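Home Topics Unanswered Tags Members Help

Hard white film on a solid surface worktable, vinegar has stopped working

Aicha Samir
17 August 2022

We have a large shared worktable at the Lodport workshop, beige solid surface (the acrylic-filled type, matte finish). Over the last two years it has built up a dull whitish film. The water in Lodport is hard, 16 grains per gallon on the last strip I used, and the table gets wiped down with tap water and a general-purpose spray at the end of every day.

White vinegar cut 1:1 with water used to clear it. Now it improves things while the surface is wet and the haze returns as soon as it dries. I have tried leaving the vinegar on for 9 minutes before rinsing, with no difference. A plastic scraper takes nothing off. Under a fingernail the film feels slightly grabby, more like wax than scale.

Is this still mineral scale, or something else? And is it safe to sand this material, or will I end up with a shiny patch in the middle of a matte table?

Mohcine El Sherbiny

Just sand it. I did our kitchen counter with an orbital and it came out fine. Start with 80 grit and work up until it looks right.

Radwa Benkirane

Please don't start at 80 grit. That is a grit for taking out burns and knife cuts, and on a large flat surface you will spend the rest of the day removing the scratches it leaves.

From your description there are two layers. The first is mineral scale, which acid dissolves. The second is residue from the spray. Most general-purpose sprays leave surfactant behind if they aren't rinsed, and in hard water the soap-like ones also form an insoluble curd with the calcium. Curd feels grabby and does not respond well to dilute acid. It also seals whatever scale is under it, so the vinegar never reaches the part it could dissolve.

The haze disappearing when wet does not distinguish between the two. Water fills in any rough film and makes it look clear. Judge the result only when the surface is fully dry.
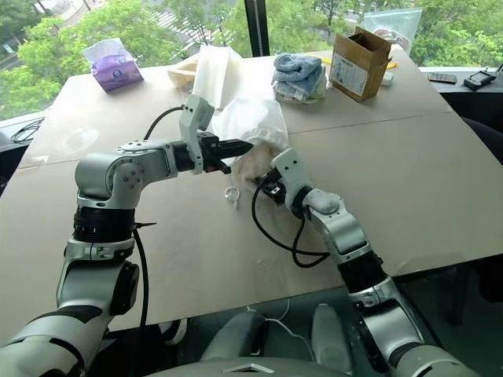 Take the layers off in order, and work on a test area about a foot square near one corner before doing the whole top.

Start with the residue. Mix a degreaser with warm water at the label strength, spread it with a non-scratch pad and keep it wet for the time on the label. Scrub in small overlapping circles, then rinse twice with clean water, changing the cloth between rinses. Let it dry. If the grabby feel is gone, you had curd.

Then do the scale. Once the surface has been rinsed clear of degreaser, go back to your vinegar mix, rinse again and dry with a towel. Do not let it air dry, or your 16 grain water will put down a new deposit. Never use the acid together with any bleach product, and check the spray bottle for that before you begin.

If there is still haze after both steps, the finish itself is probably worn unevenly. A maroon non-woven pad, used wet with light pressure, will usually even out a matte finish. Cover the entire top with the same number of passes — a spot treatment will show as a patch under low light.

For daily cleaning, use distilled or softened water in the spray bottle and follow with a dry cloth. Without the dry cloth the film will come back whatever product you use.

Kibet Ogola

Agree with Radwa on the order. One addition: check the seams. If the top was made from two sheets, the adhesive line can take up more of the scratch pattern than the sheet does, so go lighter there with the pad.

We had the same film at the Jatasden building and it was the spray. Changing the cleaner did more than any scrubbing. I can't comment on sanding with power tools, I have only done it by hand with a block.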